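Floor blocks: collecting pick and place examples at Plolholm

Gallery, posted 2019-01-29
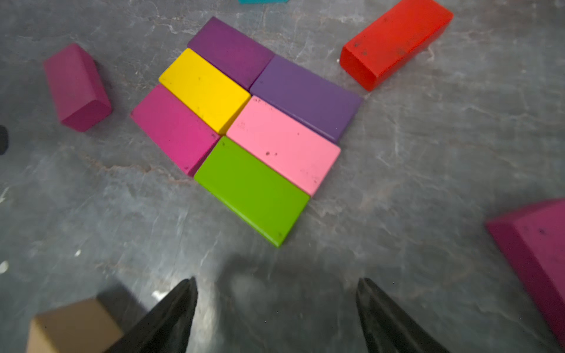

We are building a set of recorded examples for a learning system that has to pick up small objects from a flat surface and put them somewhere else. The recording is done at our Plolholm site, on the ordinary floor of the building, with a plain set of painted wooden blocks. Each example is one attempt, driven by hand from start to finish, with the view from the wrist saved alongside the arm's movements.

The set stands at 2269 attempts. Of these, 1355 have been checked and labelled. We had planned to stop at 1000, but the first training runs did badly whenever blocks were touching, so the work was extended and will carry on until April.

Notes on the picture

Six blocks lie flat against each other in two staggered columns, with the gripper open just short of the green one. We file this kind of start under "packed".

The loose blocks around the group stay in. An early batch had only the target group on the floor, and the system trained on it went for anything it saw at the side.

Two of the six are close in colour, a plum and a greyer violet, and they touch at one end. Labellers mixed up pairs like this often enough that the label sheet now has a colour strip printed along the top.

The dark specks and smudges on the paint are left alone. We do not clean or repaint blocks during a collection period.

The floor is grey with paler veins running across it. A second surface, a plain mat, will be used for the last part of the collection.

How an attempt is recorded

The operator sets out the blocks by following a card, opens the gripper and starts the recording. The card gives the target colour and the type of start. An attempt ends when the block has been put down or when the time limit is reached. Failed attempts are kept and marked as failed. So far 187 have been thrown out altogether, nearly all for missing arm data.

Packed starts take longer than loose ones. The usual method is to nudge an outer block away from the group first and then close on it. Operators may choose which side to push from, and the choice goes in the notes column.

Labelling is done with the Farooqui tool, version two. Storage and backups are handled by Jarnach. Copies of the checked part of the set can be requested through the Skonimden project page, where the format notes are also kept.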